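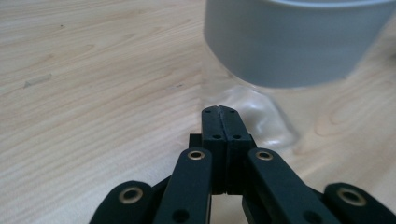 Jaws closed, short of the bottle base.

May, late. Spent the evening on the width estimator in Skulimier. Replay gave 1079 frames in and 1032 out, so the sync node still drops some on start-up. Arsalan Jafri blames the Vona driver. I blame our queue length, set to 60.
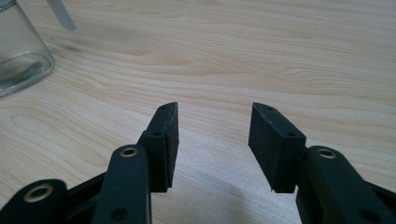 Segmentation is the weaker part. The mask holds on opaque things and leaks on anything clear. With the glass at the top left corner and wood grain showing through it, the planner has little edge to work with. Raised the depth weight - no verdict yet. 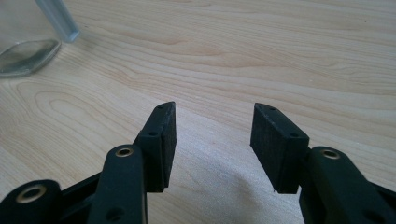 Frame 118 goes in the regression set. Queue length tomorrow, then the Carrasco merge.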